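Toltent

From the Cliltent workshop wiki. This article needs more sources. Last edited Tue 12 December

Toltent is a hand-held gripper and recording tool built at Cliltent, a shared workshop, for teaching a robot arm to move pool balls. Started in August by Ashton Wihongi, with help from whoever was on the bench that night. A person holds the gripper, does the job by hand, and the recording gets used later to train the arm. The arm is a separate build, see Kirby.

Contents
Name
Background
Build
Camera
Work at the pool table
Recording and data
Known problems
Versions
See also

Name

From "Cliltent" plus "tool", badly joined. Early notes call it the claw, the grabber, or just T. The label on the storage bin still says Claw parts, same thing.

Background

Kirby, the workshop's arm, was finished before anybody had a decent way to tell it what to do. First try was moving it by hand, joint by joint, and saving the positions. Slow. Arm is heavy and the shoulder joint fights back. Second try was a game controller, worse. Ashton had read about people using a gripper in the hand with a camera on it and proposed building one over a weekend. Took three weeks.

Pool balls were picked as the first job. They're all the same size, hard to damage, and easy to tell apart by color. They also roll away if you grip them wrong, so a bad grip shows up right away. The pool table was already there.

Build

Body is printed, two halves, held with M3 screws. Pistol handle underneath, trigger pulls a cord that closes both fingers together. Return is by spring. The first spring was from a pen and gave up after one evening, the current one is from a hardware store assortment pack and is almost too stiff.

Fingers are the same parts as on Kirby, on purpose. If the fingers don't match, what you teach with one doesnt carry over to the other. Each finger has a soft pad glued on the inside face. Pads are cut from bike inner tube. Thin foam was tried, it left crumbs on the felt and people complained.

Total weight with camera and battery is 729 grams. Fine for ten minutes, tiring after that. Maximum opening is 111 mm at the tips, set by the cord length. Enough for one pool ball with room to come in at an angle. Not enough for two and that was never the plan.

Parts cost came to 59 dollars, not counting the camera or filament from the shared shelf.

Camera

Sits on top of the body behind the fingers, pointing forward and slightly down. Very wide round lens. The picture is circular with black corners and straight lines come out bent, the table edge especially. Leave it. Flattening was tried in software and the outer part got so stretched it was useless, plus the training code takes the round picture as is.

The camera mount is the part most often reprinted. Version 2 has a lip so the camera can't rotate. If you tighten the clamp and it still turns, the clamp is cracked – print a new one, don't tape it.

Work at the pool table

The usual session is one person with the gripper, often another close by to put balls back. Balls go on the felt a few at a time. A full rack was too crowded and most grips hit a neighbor. Two is the normal start: one solid, one striped, set a bit apart on a diagonal. Gripper comes in from above, closes, lifts, moves, lets go.

Hands and arms end up in the recording a lot. So does whatever is lying near the table. This is left in. Kirby has to work in the same room with the same clutter and a perfectly clean table would teach it the wrong thing. There was an argument over this, see talk page.

Solid yellow and the maroon stripe are used more than the others. Both stand out well on the green. Dark solids go nearly black under the evening lights and were dropped for the first batch.

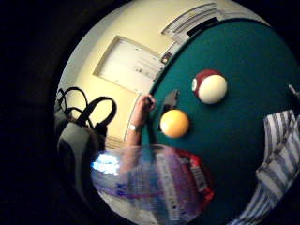 Recording and data

One attempt is one take. A take starts when the switch on the handle is pressed and ends when it is pressed again. Forgetting the second press is the most common mistake and gives you one very long take of somebody walking to the sink.

Takes are copied to the workshop drive the same night. Folder per evening, then numbered. No spaces in folder names, the import script chokes on them. Bad takes go in a subfolder called drop. Do not delete, some were later usefull for teaching what a miss looks like.

Finger opening is read from a small sensor on the cord pulley and saved next to the video. If the two are out of step, check that the battery is charged. Low battery makes the sensor board lag and the video doesn't.

Position of the gripper in space is worked out from the video afterward, by a script written by a member who goes by Odukoya on the wiki. The script wants texture to track. Plain felt gives it very little, so keep some wall or rail in view. Bringing the gripper too low, with only green in the picture, loses the track and the take is wasted.

Known problems

Cord stretch. New cord stretches over the first hour. Re-zero the sensor after that or the closed position reads as slightly open.

Pads come unglued in warm weather. Super glue holds better than contact cement here.

Fast moves blur. Slow down on the approach. People speed up after the first few takes without noticing.

Loose items near the lens. Bags, packaging, sleeves. Fine in the background, bad when right up against the lens, and the tracking script may lock onto them.

Trigger squeak. Unsolved, harmless.

Versions

Version 1, August. Single moving finger, other one fixed. Pushed balls sideways before gripping. Retired, body hangs over the bench.

Version 2. Both fingers move. Camera lip added. Pulley sensor added. Current.

Version 3. Planned. Lighter handle, rechargeable cell inside the grip in place of the strapped-on pack. Ashton has drawings, 6 pages, in the binder. Anyone wanting to print a test handle should ask first as the screw positions are still changing.

See also

Kirby (arm)
Cliltent tool list
Printing on the shared machines
Pool table – booking and rules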